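A winter's worth of ice

The sea ice station at Greltthorpe sits 400 meters back from the shore, far enough that spring storms no longer reach the door. Nahom Lencho has run it for six winters. His team drills cores, measures snow depth and keeps a line of temperature sensors working through the dark months.

The longest record comes from Esden, the bay to the north. It now holds 2,639 daily readings of ice thickness – a short run by climate standards, but long enough to show the freeze-up getting later.

Between seasons the sleds, fuel and drills stay on site in metal containers. Each one is locked before the last flight out and opened again in August.

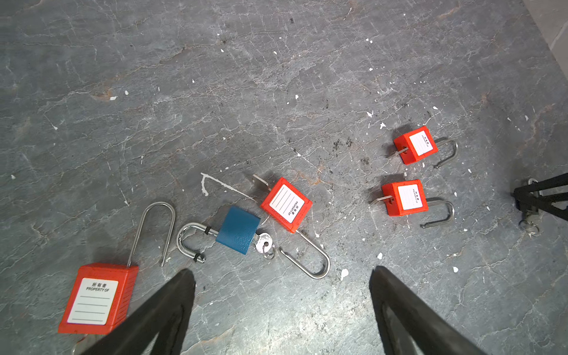
Sharing the data

Rizwan Matubbar handles the archive, called Brendach. Until last year, anyone who wanted the Esden readings had to write and ask for them. They are now free to download, along with 2,000 scanned pages of field notes.

Hunters from the bay add their own reports of cracks and thin spots. Matubbar checks them against the sensors every month. "They usually see it first," he says.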